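Hakby Reuse Project: second progress report to the Zwahlen Fund
Prepared by Ferdinand Gruber, November 5, 2021

1. Where we stand against the plan

The grant agreement asks for a report on households reached, machines passed on, and what the fund calls "digital confidence". I can give firm figures for the first two. I have doubts about the third and set them out in section 4.

Since April we have taken in 1,631 items from offices, schools and house clearances across Hakby. Most were leads, screens, keyboards and phones. Of the whole computers, 311 have gone out to households on the referral list. The plan said we would be further along by now. I don't think the original target was ever realistic, and I said so when it was set, but we signed up to it and we are short.

Eight households returned a computer within a month. Three of them had no internet connection at home and had been referred anyway. I have asked Skesell, who run the referral desk, to put that question at the top of their form. They have agreed, though the new form had not appeared at the time of writing.

2. Intake and sorting

Donors like to be told that everything they give will be used again. Our leaflet still says so, and it should not. A good share of what arrives is too old to run anything a school or job centre now expects, and we spend time on it before we find that out.

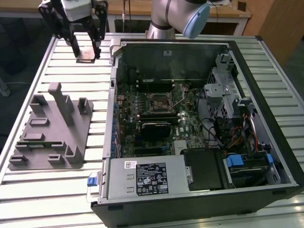
The bigger question is whether taking old office machines is worth the hours. I was against it at first and am now on the fence. Firms clear them out in batches, which helps, as one working method then does for the lot. A tower such as the Dell, laid on its side with the side panel off, has its memory slots and drive cage in plain view, and a new starter can be shown what is what in a few minutes. Against that, the batches come when it suits the donor. We had two large ones in the same fortnight and then very little for weeks, and the storage unit was full for most of the summer.

We have also stopped taking printers. Hardly any were asked for and the ink costs more than most of our households will pay. This will lower the intake figure in the next report, and I would ask the fund not to read it as a fall in activity.

3. Spending

Spending is within budget overall, with two lines out of step. Transport is over, mainly because the van hire firm put its day rate up in the summer. Training is under, because the spring sessions were put off twice. I would like to move part of the training underspend to transport, and a separate request is attached for signature.

The stock system from Akex was bought on the advice of the previous steering group. It does what the sales sheet says. What the sales sheet left out is that every part must be entered by hand before a machine can be marked as finished. On a busy day that takes longer than the repair. Akex have offered us an add-on that would shorten the job, at extra cost. I am not recommending it until they let us try it on our own records. 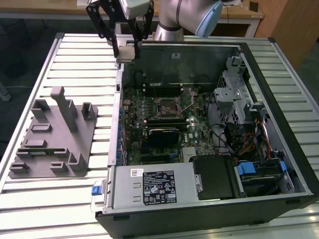
Spare parts deserve a line of their own, as the fund asked why we hold so many. Nearly all are taken from machines we could not pass on, so they cost us shelf space and nothing else. The small stuff causes the most bother. A metal bracket with one folded edge, like the one held over the back of the open case, can look much the same as another from a different make, and Akex has no sensible heading for either. We now bag such pieces by model and write the name on the bag. It is a low-tech answer and so far I trust it more than the database.

4. Digital confidence

We sent the fund's questionnaire to every household that had kept its computer for six weeks, and 55 came back. Nearly all of them say the person feels "more confident" or "much more confident". I would be careful with this. People who have been given something free tend to be polite about it, and those who are struggling are the least likely to fill in a form, particularly one that arrives by email.

The telephone calls told us more. Several people said they used the computer for one thing only, usually benefits or school messages, and did everything else on a phone. One woman had put hers away because the fan noise kept her baby awake. None of this fits the five boxes on the form. I would rather ring twenty households each quarter and write up what they say, and I ask the fund to consider that in place of the questionnaire.

5. Next period

Work planned up to the end of April:

Rewrite the donor leaflet and drop the promise that everything is reused.
Run the two delayed training sessions, at the library if the hall is still closed.
Agree a calling-ahead rule with the larger office donors.
Get a written answer from Skesell about the referral form.

I have not put forward a new target for machines passed on. If the fund needs one, I would ask to set it after the winter, when we will know whether the office batches are still coming. The signed accounts will follow under separate cover.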